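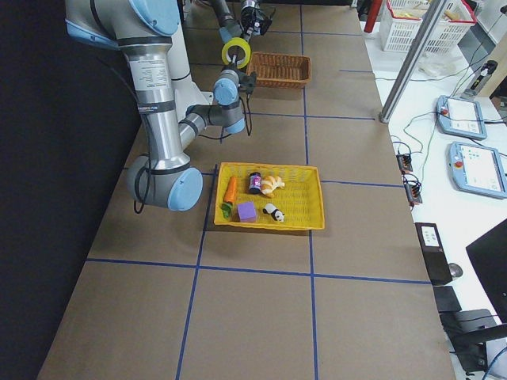 Slide 1. Baskets, tape, brown paper

Hello, thanks, Irfan Ngui, I do the Skotden playroom and the toy library. Say name slowly, people never catch it.
Timer on. Phone face up on the lectern.
Talk is about sorting small toys when you've got one long table and not much patience. Handout at the back, take two if you like.
Point at the slide: paper first, then tape, then baskets. That order. Will come back to all three.

Slide 2. Paper

Brown kraft paper down the length of the table. Off the roll, shiny side down if it has one.
Why paper: you can write on it. Felt tip, no labels to peel off in January.
Also small bits show up on it. We tried a patterned oilcloth, lost half a farm.
Tuck under at the ends, don't tape to the tabletop. Learnt that on a varnished one. Tell the varnish story ONLY if running early.
Wide roll costs more, worth it, a join down the middle catches everything with wheels.

Slide 3. Tape

Dark blue strips, big rectangles. Go back to slide 1 for this, let them look at the size of the cells.
People always make them too small. Little squares look lovely and then a fire engine turns up.
Do the long strips first, then across. Press down with a ruler or the side of your hand.
Dark on brown you can see from the door. We had cream masking tape before, hopeless.
Yellow roll as well, that one is for "not sure" in my system. Short bit of yellow in the corner of a cell = someone needs to look at it again. Don't use it for anything else or it stops meaning anything.
Question that always comes: does the tape lift the paper when you move it? Yes. Leave it where it is and move the toys.

Slide 4. Baskets

Two sorts, and they do differnt jobs.
Yellow plastic one: toys coming in. Five small ones in it on the slide. That's plenty for one go. Tip out, sort, fill again.
Wicker one: shallow, rectangular, reddish brown. Empty on the slide. Mine is for finished, checked, ready to go back on the shelf.
Shallow matters. Deep basket and you're digging by lunchtime.
Wicker drawback: anything sticky. Crumbs. Won't go in a sink happily. Mention the toothbrush.
Plastic wipes clean, so dirty things go in plastic, clean things in wicker. If they remember one line from today, that one.

Slide 5. The Pleltamix list

This is our stock list, set up by my predecessor, name stuck. Just a spreadsheet.
About 300 toys on it. 34 of those out of use when I took over, mostly missing parts.
Columns: name, box, parts, last checked. Used to be 7 more columns. Deleted them. No one has asked.
Read out the entry for the Simões train set as it's a good one (parts listed by shape, so a stranger could check it).
Truster puzzles: bad one. Just says "puzzles". Get a laugh, move on.

Slide 6. Doing a session

Start at 2 in the afternoon, before the school lot arrive.
One basket in, sort into cells, write on the paper what's missing.
Cells by where it goes back, NOT by colour. Colour is tempting. Children will do colour for you if you let them, and then you do it all again.
Write straight on the paper: "bus, no wheel". Arrow to the cell.
At the end photograph the paper, type it up later, fold it and recycle it. Tape off first.
If someone calls you away, leave it all out. The cells keep your place, which is half the point of them.

Slide 7. What I'd change

Shorter sessions. Everyone gets silly after an hour.
A second wicker basket, same size, so they stack.
Write the cell names at the near edge, was writing them in the middle and then putting toys on top of them. Months of this.
Better pens.

Slide 8. Questions

If none, ask who here still has jigsaws in bags and wait.
Have the spare paper roll under the lectern, pass it round so they can feel the weight.
Finish on time, room needed after. Collect the handouts left on chairs.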